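Oruvley Packing Room – gallery

Put together in a rush, sorry for the typos. Wanda Nowakowski wanted the pictures up before we start on the next lot, so more to follow when I get a minute. Subject is packing and everything that goes with it: the table, the wrap, the bits and bobs.

The table is the one everyone asks about. Striped butcher-block top, nice and light, easy to spot small things on. Fouad Berrada oils it twice a year – January and then whenever he remembers. Carpet tiles underneath, not my choice, they hold on to every scrap of tape.
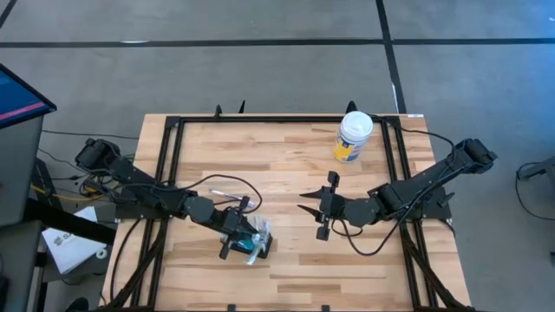 Small teal-blue item in or under crumpled clear plastic, on the butcher-block top. Tub with the yellow and blue label at the back.

Clear plastic is still the favourite here. You can see what you've got without opening it. Sanaa Kettani prefers paper and says so daily. We got through 48 rolls of wrap last year, paper nowhere near that.

More pictures of the shelves and the label drawer to come, Essam Lamrani has them on his phone. If you want a print of anything ask Ott Vanags, 5 pounds each, bigger sizes a bit more. He neeeds the name of the gallery page and the caption, otherwise he sends the wrong one.

Page last changed October 31, 2022 – W.N. checked the captions.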